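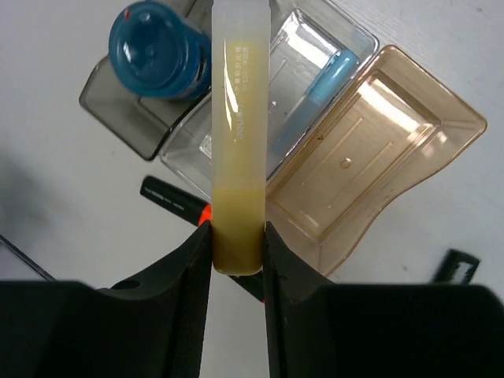

Ruth Benavides wanted it known that the spring at Cadwaladr had cured her knee, and she said so before I had my coat off.

"Which knee?" I asked.

She had to think. Then she pointed to the left one, and I wrote it down, because my editor likes a knee.

I had driven 74 miles to hear this. The town had one street, a chapel and a shop called Grillunell that sold the water at 6 dollars a bottle. The sign over the door said the spring was 1000 years old. I asked the man at the counter how anyone had worked that out.

"It's always said that," he told me.

"The sign?"

"The sign, the people. My father painted it."

I bought a bottle. It tasted like water that had spent time near a nail. A leaflet came with it, signed by a Dr. Ullis, who promised relief from stiffness, low spirits and certain kinds of cough. It didn't say which kinds. It didn't say what he was a doctor of, either, and the man at the counter thought it might have been music.

Ruth walked me up to the spring after lunch. It was a steep path and she took it faster than I did, I'll give her that. At the top was a stone basin with a trickle going into it and coins on the bottom.

"You were limping before?" I said.

"All winter. I came up here in April and two days later it was gone."

"And you walked up here? On the bad knee?"

"Of course I walked. There's no road."

"Do you think it could have been the walking?"

She looked at me the way my mother used to look at the television. "I've walked all my life," she said. "I only drank from this once."

I had no good answer to that, so I put down that the informant was firm. We stood there a while. A dog had followed us up from the street and it drank from the basin, shook itself and lay down in the ferns.

"He's nearly twenty," Ruth said.

I looked at the dog. It was maybe four.

"Who told you that?" I asked.

"The man at the shop," she said, and started back down the hill.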